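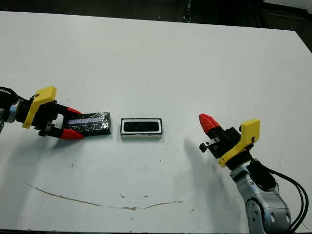
A glossy black pad with a pale band across its middle, and a small white-framed piece, on the white tabletop.

Packing season has kicked off at the Porham parts exchange, and what a start! The big white table came out on Monday morning, and by closing time 70 small electronics had been wrapped, labelled and shelved for their new homes.

The exchange takes in spare modules, pads, cables and other odds and ends from sheds and desk drawers all over Porham, then passes them on free to schools and hobby groups. Last year it rehomed 1,536 pieces, and the Jarnarar high school alone put in a request for 13 boxes.

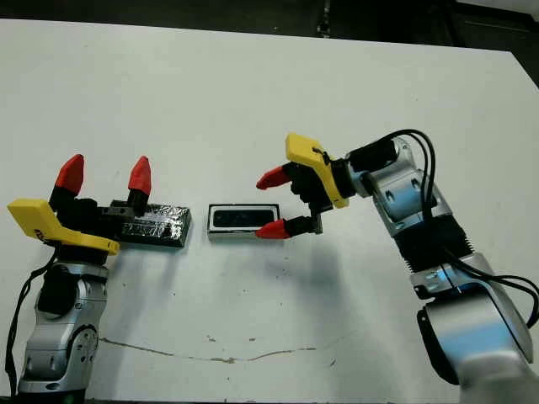

Flat pieces go first this time, as they stack so nicely on the new shelves from the old Windov store. Anything with a face or a screen gets its own spot on the table until it has been looked over – no piling up, please – and then it's off to the Shetty Street hall for pickup.

There's still plenty of room for more, with space for up to 626 items before the end of May. If you've got a drawer full of bits you've been meaning to sort, bring them along! Doors open at 9 am, and the kettle will be on.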